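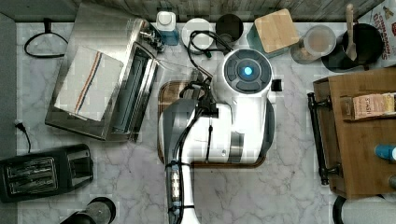 The Marnside gripper comparison is a long-running bench study of robot end effectors, carried out on ordinary household counters with ordinary household things. It is best known among people who build or buy small manipulators for its plain tables of results and for its rather generous habit of publishing the failures along with the successes. The kitchen station is the one most visitors remember, with its marble countertop and its backsplash of weathered grey planks, and it is here that the black gripper is brought down over a wooden tray with a rounded rim, with a toaster oven to one side and a wooden crate to the other. The neighbours matter a good deal. A gripper that behaves beautifully over a bare table may be much less happy when its wrist has to share the air with a canister, a utensil holder and a jar, and the study was set up very largely to find out how much less happy.

Background

The study grew out of a modest disagreement at Marnside, a shared workshop that had been using two different grippers on the same model of arm and could not settle which was the better for everyday handling. The makers' sheets were of little help, as one listed its closing force at the fingertip and the other at the motor. The workshop decided to try both on a kitchen counter over a winter, writing down what happened, and the notebook from that winter is still the ancestor of every form used today.

The first season covered 2 grippers and a single camera position. Later seasons added a second finger design, a change of controller and a proper object list, which now stands at 68 items. The list favours things that most people would have in a cupboard, and it has always been a point of some pride that the items can be replaced from any grocery or hardware store when they wear out, crack or get eaten.

Grippers compared

Two families of gripper make up the bulk of the published results.

The Sastar is a parallel gripper, with two flat fingers that slide toward each other and stay square to one another the whole way. It is easy to calibrate and easy to explain to a newcomer, and it is at its best with boxes, lids held by the edge, and anything else with two sides that face away from each other. Its weakness is the bulk of its housing, which sits wide of the fingers and tends to meet the rim of a tray before the fingertips reach the bottom.

The Temwood is an angular gripper with hinged fingers that swing in toward the centre. The fingertips trace an arc as they close, so the height of the grasp changes a little with the width of the object, and the controller has to allow for that. Operators who come to it from the Sastar usually spend their first afternoon pinching the air just above a spoon. Once the correction is in place it is a very forgiving tool, particularly with round jars and bottle caps, and it fits down inside a crate with more room to spare.

Both have been run with bare fingers and with soft pads. The pads help with smooth plastic and are a bit of a nuisance with cloth, where they grab the top layer and let the rest of the fold slump away.

Arm and wrist

All of the kitchen results were gathered with one arm at a time, mounted at the front of the counter and reaching toward the back. This arrangement was chosen for the operator's comfort, and it does favour objects in the middle of the work area. Items along the backsplash are reached with the arm well extended, where small errors at the base grow into larger ones at the fingers, and the tables mark these attempts separately.

Cable routing has turned into a small subject of its own. A cable strapped too tightly along the arm will tug at the wrist near the end of its turn, and one left too loose will sooner or later sweep a cup. The study's notes recommend leaving slack at the wrist and tying down everything below it - advice that several later groups have adopted without much change.

Cameras

An overhead view was used from the beginning, as it makes it simple to measure where an object lies on the counter. Its drawback is familiar to anyone who has tried it: with the arm reaching over a tray, the arm itself hides most of what one would like to see. A wrist camera was tried in the second season and gave a far better view of the final approach, though it lost sight of the target at the very moment of closing. The present practice is to plan from overhead and correct from the wrist.

Controllers

The early work ran on the arm maker's own controller, which moved to a point and stopped there with great politeness whatever it touched on the way. It was replaced in the third season by the Escobedo, a force-limited controller that gives way on contact. The change made more difference than any change of gripper had, and a combined set of 1529 grasp attempts was published to compare the two. Of these, 1314 ended with the object lifted and held, and most of the remainder were collisions with a rim or a neighbouring item under the older controller.

Reception and limits

The comparison has been warmly received by small workshops and by teachers, who like that it can be repeated on a modest budget. It has also drawn fair criticism. The lighting is kept steady, the counter is level, and the operators know the objects very well by now. Wet items were left out until November of the most recent season, and the results for those are still marked as provisional.

See also

Parallel gripper
Angular gripper
Force-limited control
Camera calibration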